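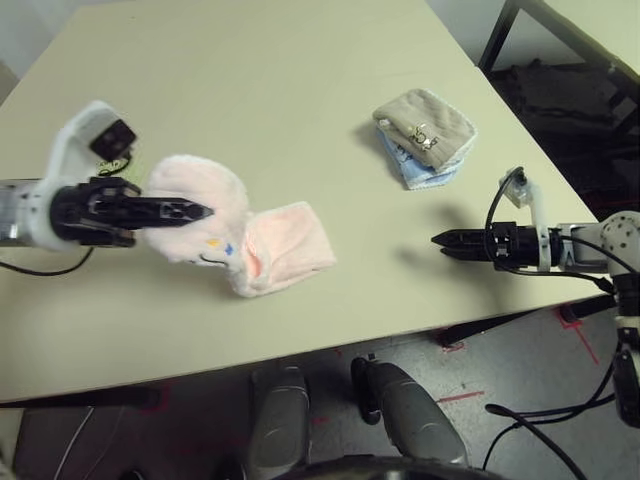
Call for Participants: Household Textile Wear and Laundering Study

Helden Textile Testing is recruiting households for a home-use study of terry and plush cloth articles. The study compares the wear of small washable articles (hand towels, face cloths, bibs and comfort cloths) under ordinary domestic laundering with the wear produced by our standard laboratory wash cycle. We are seeking 200 households. Applications close when all places are filled or on 2006-03-20, whichever comes first.

Background

Laboratory wash tests use a fixed load, a fixed detergent dose and a fixed drying method. Home laundering does not. Water hardness, overfilled machines, fabric softener and line drying all affect pile height, absorbency and seam strength, and the published data on small articles are thin. A pilot run in November with the Kisham weave set showed more variation between homes than between fabrics. The main study is designed to measure that variation directly.

What participants do

Each household receives one sealed pack containing five articles. Four are to be used and washed as normal. The fifth is a control and stays in its bag, out of direct light, until the end of the study.

The used articles are to be washed at least once a week for the length of the study. Wash them with your regular laundry, using your own detergent and your own settings. Do not hand wash them unless you would normally do so. Please do not trim loose threads or pulled loops, and do not repair open seams.

After each wash, fill in one line of the log sheet: date, program, temperature setting, detergent type, softener yes or no, drying method. A line takes under a minute. Log sheets are returned by mail in the prepaid envelopes supplied.

At the midpoint and at the end, all five articles are mailed back to the laboratory for measurement. The midpoint set is returned to you within three weeks. Mark any stain with a safety pin and note the cause if known - coffee, formula, makeup and so on. Stained articles remain in the study.

Who can take part

- Households with a working washing machine at home. Shared machines in the same building are accepted if you use the same one each time.
- One named adult responsible for the log.
- No planned move during the study.
- No one in the household employed in detergent manufacture or sales.

We particularly need households with hard water, households that line dry all year and households with a child under three. Homes with septic systems are eligible. Top-loading and front-loading machines are both accepted, but the type must be stated on the application.

Payment

Participants who complete the study receive $331. Of this, $200 is paid when the midpoint set is received and the balance when the final set and last log sheet are received. Households that withdraw before the midpoint are not paid but may keep the used articles. The control must be returned in all cases.

Privacy

Names and addresses are held by the study office only. Packs and log sheets carry a household number, and laboratory staff work from that number. Results are reported in grouped form.

How to apply

Write to the Household Study Office, Helden Textile Testing, attention Jocelyn Sarmiento. Include your name, mailing address, daytime phone number, number of people in the household, machine make and type, and usual drying method. If you have a recent water report, enclose a copy. Otherwise we will send a test strip with your pack.

Technical questions on the measurement methods go to Octavio Quezada in the Fabric Laboratory. Please do not send sample articles with your application - they cannot be logged or returned.

Recent notices

Shrinkage in Knit Cotton: Summary of Results
Vacancy: Laboratory Technician, Abrasion and Pilling
Water Hardness and Detergent Dose, by Dardo Painemal
Log Sheet Instructions, Revised
Løken Wool Blanket Trial: Enrollment Closed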